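Kollari計画 進捗報告書(動作計画・制御ソフトウェア)
提出先:Trikasano 研究助成部 Nuanchan Pongsiri 様
報告日:2026年2月17日

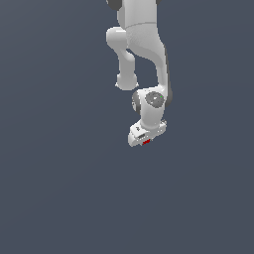 当期は、動作計画器の置き換え、シミュレーションと制御系の共通化、および手先姿勢推定の誤差要因の切り分けを行った。計画器の置き換えは完了し、共通化は一部を残している。姿勢推定については原因の一つを特定し、修正を取り込んだ。

1. 動作計画器

前期まで使用していたサンプリング型の計画器は、同一の始点と終点に対して実行ごとに異なる経路を返すことがあり、回帰試験の結果を比較しにくかった。当期はこれを二段構成に改めた。前段で関節空間の粗い経路を決定論的に探索し、後段で速度、加速度および躍度の制約を課した軌道最適化を行う。乱数を使う箇所は初期解の再生成のみとし、シード値は実行ログに必ず記録する。

後段の最適化が収束しない場合の扱いも変更した。従来は反復上限に達した時点の解をそのまま下流へ渡していたため、制約をわずかに破った軌道が制御器側で拒否され、原因の追跡に時間を要した。現在は計画器の出口で制約検査を行い、違反があれば違反した関節、時刻、超過量を付けてエラーを返す。

回帰試験には992件の計画問題を用いている。問題集合は前期のものを引き継ぎ、関節可動域の端に近い姿勢と特異姿勢の近傍を追加した。新しい計画器で解が得られなかったのは41件である。Imre Antal が内訳を確認したところ、大半は手首の特異姿勢を通過する必要のある問題であった。前段の格子が粗く、手首を反転させる経路を候補に含めていないことが主な理由と考えている。格子を一様に細かくすると探索時間が許容範囲を超えるため、手首の関節についてのみ局所的に細分化する方式を試作中である。

2. シミュレーションと制御系の共通化

制御器の入出力をHelmyと呼ぶ中間層に集約し、シミュレータと実機で同じ制御プロセスを動かせるようにした。Helmyは関節指令、関節状態、ハンド指令および時刻同期を扱う。シミュレータ側の接続部は Sreekumar Pai が担当し、レビューを終えて主系列に統合した。実機側は関節指令と関節状態のみ対応済みで、ハンド指令は未対応である。

共通化の過程で、時刻の扱いに不整合が見つかった。シミュレータは物理演算の刻みが終わった時点の時刻を状態に付けていたが、制御器は刻みの開始時刻として解釈していた。差は1刻み分であり、低速の動作では目立たない。高速の軌道では追従誤差として現れ、ゲイン調整の結果にも影響していた。時刻の定義をHelmyの仕様書に明記し、両側を修正した。前期に報告したゲインの値は、この修正以前に求めたものである。再調整が済むまで暫定値として扱っていただきたい。

干渉検査用の形状モデルも見直した。描画用のメッシュをそのまま検査に使っていた箇所を凸分割した簡略形状に置き換え、リンクごとに余裕量を設定できるようにした。余裕量の設定ファイルは計画器と安全監視の両方が参照する。以前は別々のファイルに書かれており、値が食い違っていた。

3. 手先姿勢推定

カメラ画像から手先の姿勢を求める推定器について、合成画像による評価を行った。評価では腕のみを描画し、把持対象や作業台を置かない条件を基準とした。背景や遮蔽の影響を除いた状態で、推定器自体の誤差を測るためである。

基準条件でも、手先が画像の奥行き方向に傾く姿勢で角度誤差に偏りが残った。Pacita Catacutan が調べた結果、学習データの生成時に使った手先座標系と、評価時に順運動学から求めた座標系とで、フランジからの固定変換が一致していなかった。変換の定義をロボット記述ファイルに一本化し、データ生成側の独自定義は削除した。修正後のデータによる再学習は完了しているが、評価は未完了であり、誤差の数値は次回報告に含める。

遮蔽物を置いた条件と照明を変えた条件の評価は、基準条件の結果が確定してから着手する。前回の計画ではこれらを並行して進めるとしていたが、座標系の不一致が全条件に影響するため順序を変更した。

4. 開発環境

継続的試験をUrkportの計算環境に移した。並列実行数の上限は128で、回帰試験の全件を変更ごとに実行する運用としている。移行直後に、並列数が多いときだけ一部の試験が時間切れになる現象があった。原因は共有ストレージ上の形状モデルの読み込みが集中したことであり、各ノードにキャッシュを置いて解消した。計算資源の費用は当初の配分内に収まっている。

試験記録には、ソースの版、ロボット記述ファイルのハッシュ値、シード値、設定ファイルの全文を保存する。再現手順書は Yupin Rattanakul が作成し、共有領域に置いた。

5. 未解決事項と変更の申請

予定から遅れている項目は2件ある。実機側のハンド指令対応と、制御ゲインの再調整である。前者はハンド側の通信仕様に、指令の中断時の挙動が記載されていない点が障害となっている。製造元へ照会中で、回答がない場合は中断を使わない限定的な実装で先に進める。後者は時刻の修正に伴って生じた作業であり、当初計画には含まれていない。

これに伴い、実機での統合試験の開始を4月に変更することを申請する。予算総額の変更は求めない。姿勢推定の追加撮影に充てていた費用の一部を、ゲイン再調整の作業費へ振り替えたい。振替額の明細は別紙に記載した。

6. 次期の作業

・手首関節の局所細分化の実装と、回帰試験全件での比較
・Helmy実機側のハンド指令対応
・制御ゲインの再調整と、前期報告値の差し替え
・基準条件での姿勢推定評価、続いて遮蔽条件と照明条件
・安全監視における余裕量の妥当性確認

計画変更の可否をご回答いただければ、統合試験の詳細日程を改めて提出する。

作成:Sreekumar Pai
確認:Yupin Rattanakul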